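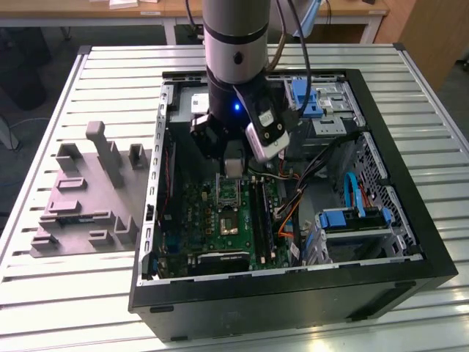
Why does a company write off the cost of a desktop computer over several years when it paid for the machine on a single day?
The computer helps the company earn income in each year it is in use, so a share of its cost is charged against the income of each of those years. This yearly charge is called depreciation.

Introductory Accounting, Unit 8
Handout: Depreciation of Office Equipment

Terms used in this unit

Cost. The purchase price plus any amount paid to bring the asset to its place of use and make it ready. Delivery and setup fees are included. Staff training is not.
Useful life. The period over which the company expects to use the asset. It may be shorter than the period over which the asset would still run.
Residual value. The amount the company expects to receive for the asset at the end of its useful life.
Carrying amount. Cost less all depreciation charged to date.

Straight-line method

The same charge is made every year. Subtract the residual value from the cost and divide the result by the useful life in years.

Worked case: Kahsay Printing buys office computers for a total of $2000. The useful life is set at 2 years and the residual value at $900. The amount to be depreciated is $1100, and the yearly charge is $550. The carrying amount is $1450 at the end of the first year and $900 at the end of the second.

The entry at each year end is a debit to depreciation expense and a credit to accumulated depreciation. The asset account itself remains at $2000 until the computers are sold or scrapped.

Disposal

When an asset leaves the company, both its cost and its accumulated depreciation are removed from the books. Any difference between the sale proceeds and the carrying amount is reported as a gain or a loss. If Kahsay Printing sells the computers for exactly $900 at the end of the second year, neither arises.

Students often record the full proceeds as income. This is an error and will lose marks in the written assignment.

Repairs and improvements

Routine repairs are charged to expense when they are carried out. Work that extends the useful life of an asset or adds to its capacity is added to cost, and the yearly charge is then worked out again over the remaining life.

Before the next session, read the Tredside Freight case in the course packet and prepare its year-end entries. The February assignment covers Units 7 and 8.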